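About Udatside

Udatside is a small record label and recording studio. We record choirs, chamber groups, folk ensembles and solo singers, and we release their music on CD and as downloads. We also sell sheet music for a number of the pieces in our catalog.

The label was started by Iman Lahlou, a choir accompanist who had been making live recordings of concerts for the singers and their families. The first album under the Udatside name was a set of evening songs by the Bradlow Chamber Choir, recorded in a church hall with two microphones and a borrowed mixing desk. It sold out at the choir's spring concerts and had to be pressed again in April. We still have it in print.

The catalog now holds 236 titles. Most are vocal music, with a smaller number of albums for strings, guitar and organ. Our longest running series is Sutari, which is made up of part songs and rounds for women's voices. There are 13 volumes so far, and each one comes with a booklet of lyrics in the original language and in English.

What we do

Recording. We work in our own studio or travel to a hall or church if the group prefers it. Large choirs nearly always sound better in a room they know. The studio suits groups of up to a dozen singers, soloists with piano, and spoken word. A full album usually takes three days to record. Please plan on a rest day if you have young singers.

Editing and mastering. All of this is done in house. You will get a first edit to listen to, and you can send us two rounds of changes before we master the album. Further changes are possible and are charged by the hour.

Printing and release. We handle the booklet, the artwork and the pressing, and we take care of the paperwork for songs that are still under copyright. Groups can order copies at cost to sell at their own concerts. Anything left over stays in our shop.

Sheet music. If you hear an arrangement on one of our albums and would like to sing it, check the shop page first. Many of the arrangers have agreed to let us sell their scores. For the rest, write to us and we will pass your request along.

The El Ouafi Room

Our main studio is named for the El Ouafi family, who owned the building when it was a piano showroom and let us rent the ground floor for the first few years. The ceiling is high and the floor is the original oak. We added heavy curtains on three sides, which can be drawn or opened depending on how much echo you want. There is a grand piano, tuned before every session, and a small upright for warming up in the next room.

The control room is up one flight of stairs. There is no elevator, but singers and players do not need to go up, and we can bring playback down to the studio on speakers. Parking is behind the building. The studio opens at 9 a.m. and sessions end by 8 p.m. out of respect for the neighbors upstairs.

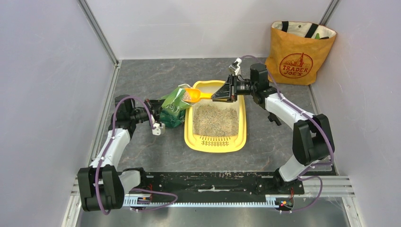 Two arms on a shared black mounting plate.

Working with us

We take on new groups twice a year. You do not need to be professional singers. We do ask to hear something first, and a phone recording of a rehearsal is fine. Tell us how many people are in the group, what you want to sing, and when you would like the album to be ready. Holiday albums should be recorded by early summer if you want them in the shop for the season.

Royalties are paid twice a year. The group keeps the rights to its own arrangements, and we keep the rights to the master recording unless we agree on something else in writing. Groups that prefer to pay for the whole project themselves can own the master outright.

Ordering

CDs and sheet music can be ordered through the shop page. Orders are packed at the studio and mailed within two working days. Schools and libraries can ask for an invoice. If a disc arrives cracked or will not play, let us know and we will send another one.

For studio bookings, write to Iman Lahlou through the contact form. Questions about an order go to the shop address on your receipt.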